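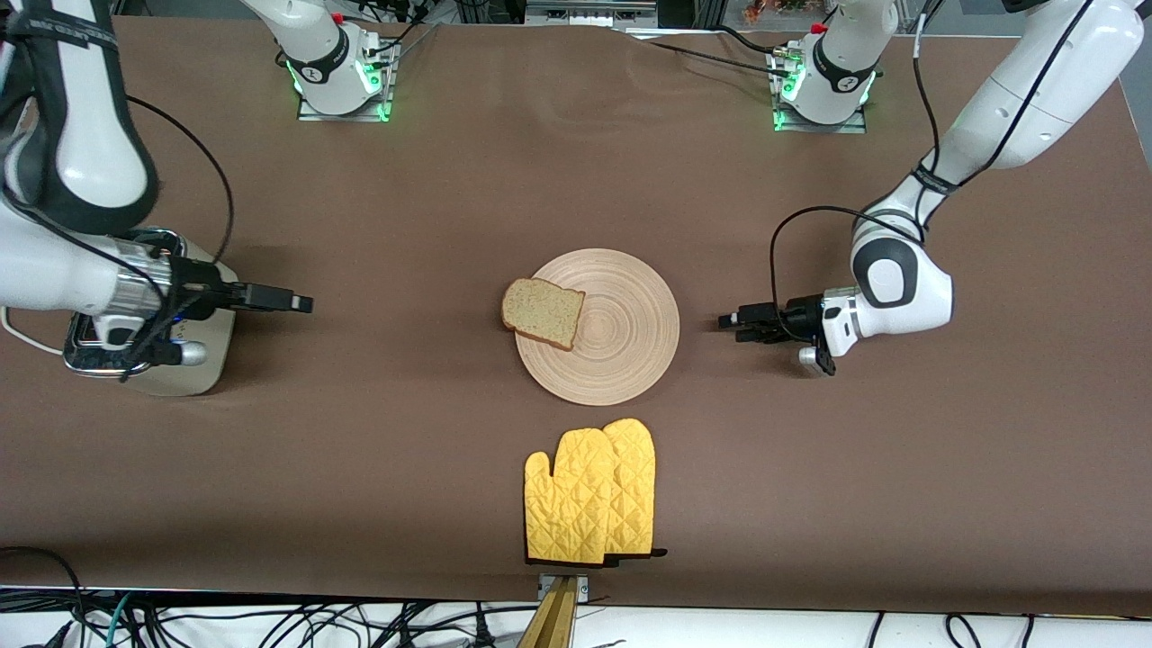 Banetti发布双臂示教系统Paria，操作员可用手带或遥控方式教机器人做家务

2019年12月26日，贝斯索普（Bestthorpe）——Banetti今日发布双臂机器人示教系统Paria。操作员不写程序，直接握住机械臂带着它走一遍动作，或者坐在旁边用一对主手遥控，系统把关节位置、夹爪开合和各路相机画面同步记录下来，供后续训练使用。

Paria首批开放的是一组早餐台任务，用到烤面包机、木盘、面包片和隔热手套。选这组任务是因为面包片软、薄，边缘不规则，每一片的形状都有差别，固定轨迹的程序很难应付。团队把整套流程拆成10个子任务，包括夹取面包片、对准烤面包机的槽口、把面包放到盘中等，每个子任务单独示教，也可以连起来录成一段完整演示。

两种示教方式

手带示教时，机械臂进入重力补偿状态，操作员握住腕部就能推动。这种方式上手快，适合录制靠近、下降、避让一类的大动作。缺点是人手会进入工作区，有时挡住相机，所以手带得到的轨迹一般要由机械臂自行回放一遍，再采集画面。

遥控示教时，操作员坐在工作台外侧，左右手各控制一条机械臂，夹爪开合由食指扳机完成。画面中没有人手遮挡，数据录完即可使用，不必回放。夹取面包片这类需要细调角度的动作，项目组目前全部采用遥控。

项目负责人Natália Zeman表示：“新操作员通常先学手带，熟悉了机械臂的活动范围以后再转遥控。直接从遥控开始也可以，只是前几天撞桌子的次数会多一些。”

到发布时为止，项目组共录得2,251段演示，由12名操作员完成。每段演示都附有操作员编号、示教方式和成败标记。失败的演示没有删除，单独存放，使用者可自行决定是否纳入训练。

腕部视角

除固定相机外，Paria在夹爪附近装有小型相机，随手腕一起转动。固定相机看得到整个台面，但夹爪伸到物体上方时常常遮住接触点；腕部相机离物体近，两根手指和面包边缘可以同时入画。遥控操作员的屏幕上并排显示这两路画面，可以用脚踏开关切换主画面。

腕部画面会随手腕倾斜，初学者容易判断错方向。软件中为此加入了一条水平参考线，默认开启，可在设置中关闭。

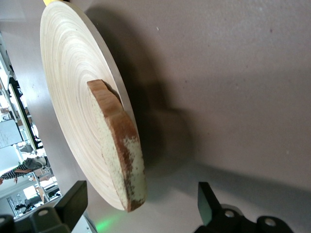
Saqib Rind则认为，参考线用久了反而碍事，他在录制夹取动作时习惯把它关掉，只看两根手指与面包皮之间的距离。他还提到，遥控时最难掌握的是夹爪闭合的力度，扳机行程若能再长一点，面包片会少压坏几片。Banetti已将扳机行程列入下一版硬件的修改项目。

供货与培训

Paria自2020年1月起接受订购，标准配置包括示教软件、一对主手、脚踏开关和腕部相机支架，机械臂由用户自备或另行选购。Eklund负责安装和现场培训，培训课程共26学时，手带与遥控各占一半，结束后学员须独立录完一组早餐台任务。

已录制的早餐台演示数据将随软件一并提供给订购用户。叠放餐具和整理抽屉两组任务正在录制，完成后以更新包形式发布。

关于Banetti

Banetti总部位于贝斯索普，从事机器人示教软件和遥控设备的开发，用户主要为高校实验室和小型自动化集成商。

媒体联系：Halima Langat，Banetti传播部
培训咨询：Diarmuid Hayes，Eklund培训部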